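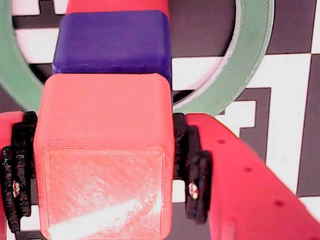 Pink printed block, one side panel with a raised rim.

Garside Toy and Game Library — notes from the monthly meeting, July 25, 2018

Hi all, I'm writing these up the same night, so forgive the typing. Oluf Ravn ran the meeting and I took notes, and then I talked so much during item three that the notes for that part are mostly from memory. If I've got you down as saying something you didn't say, tell me and I'll fix it before the August meeting.

We started late because the side door was locked and half of us were standing at the front while the other half were standing at the back. Last month's minutes were read and passed with one change: the shelf we agreed to move is the tall one by the window, the one with the puzzles, and I had written "the long one." Sorry!

1. The move to the Flernel building

This took up the first half hour. The lease on our current room runs out at the end of August and the Flernel people have offered us the ground floor room at 600 a month, heat included. That's 70 more than we pay now. Oluf has walked through it twice and I went along the second time, and I have to say I liked it a lot more than I thought I would. The ceiling is low but there's a real sink, and the door is wide enough for a double stroller (we measured with Oluf's belt, which I don't think counts as measuring, so somebody please bring a tape).

The worry is parking. There are spots along Tokach Street but they fill up by mid-morning, and our busiest hours are mid-morning. Two families said they'd just walk. One of the grandmothers said she would not be walking anywhere with a train table under her arm, and we all saw her point. Oluf is going to ask whether we can use the loading space for ten-minute stops.

We voted to take the room if the loading space works out. All in favor except one person who wants to see the bathroom first. Fair enough. I forgot to look at the bathroom.

2. Money

We have 900 in the account after the spring sale. The insurance renewal comes out of that, and so will the van for the move. I asked if we could skip the van and use people's cars, and I was reminded of the last time we used people's cars, when the marble run went missing until Christmas. So, a van.

Late fees brought in 90 this quarter. We had a long back-and-forth on whether to keep charging them at all. My feeling is that they make people stay away when they've had something out too long — you owe a bit, you feel bad, you don't come back, and then we never see the wooden farm again. Others feel that without a fee there's no reason to hurry. We didn't settle it. Oluf suggested we try August with no fees and see what turns up, and that passed, a bit grumpily.

3. Missing pieces

My item, so I'll try to be brief (ha). I went through the board games over two evenings and the state of them is not great. Flakano is the worst. It's the most borrowed game we have and our two copies have been swapping parts for so long that neither one is complete. One box had all the cards and no timer. The other had two timers and a plastic dinosaur.

We talked about printing replacements for the chunky things like blocks and pawns. People were mostly keen. The questions were how rough they feel in a child's hand, and whether the color matters. I say it doesn't, kids will play with a bottle cap if you tell them it's a king. Oluf would like things to match where we can manage it. We agreed that anything for the under-threes has to be too big to swallow and has to be checked for sharp spots before it goes on the shelf, and that anything we print gets marked on the inventory card as a replacement so we don't go hunting for an original that's long gone.

Somebody asked if we should just buy a new Flakano. I looked it up and it's out of print, and the used copies I found were all missing the timer too.

Decided: I'll make a list of what's missing from the twenty games that go out most, and we'll start from there. Please don't hand me loose pieces in the parking lot. Put them in the tin by the desk with a note saying which game you think they came from, even if you're guessing.

4. Cleaning night

We need one before the move, and the first week of August looks best. I'd rather wash everything once here than pack it dirty and wash it there. Soft toys go home with whoever has a big washer. Puzzles get counted (yes, every piece, I know). Ride-on toys get hosed down out back if the weather's good.

There was a side discussion about whether we can let go of the big plastic kitchen. It's been out twice in a year and it takes up the space of four other things. I'm attached to it, my two practically lived in it, but I didn't put up a fight. It'll go to the Garside preschool if they want it. If they say no, I might have to have another think.

5. Opening hours

Short one. The after-school hour is packed and the early evening one is dead. We'll drop the early evening and open thirty minutes sooner in the afternoon, starting once we're in the new room. I'm going to redo the sign for the door. If anyone has nicer handwriting than me, and you all do, speak up.

6. Anything else

The newsletter needs someone. I've done it for a year and I keep forgetting until the night before. No takers, but a couple of people looked at the floor in a way I found promising.

A member asked whether we lend to families from outside Garside. We do, same membership, they just have to bring things back in person. This should be on the website and isn't.

We also had a request for more toys for older kids, nine and up. Oluf thinks building sets and I think strategy games. We'll put a sheet on the desk and let the kids write down what they want, and I fully expect it to say "video games" all the way down.

Thanks to whoever brought the lemon bars. There was one left at the end and I ate it while stacking chairs.

Things people said they'd do:

Oluf — ask about the loading space and get the lease terms in writing
Me — missing pieces list, new door sign, call the preschool about the kitchen
Oluf and me — go back with a tape measure and look at the bathroom
Everyone — check under your couch for anything of ours, especially timers

Next meeting is in August, same room, and Oluf will make sure the side door is open.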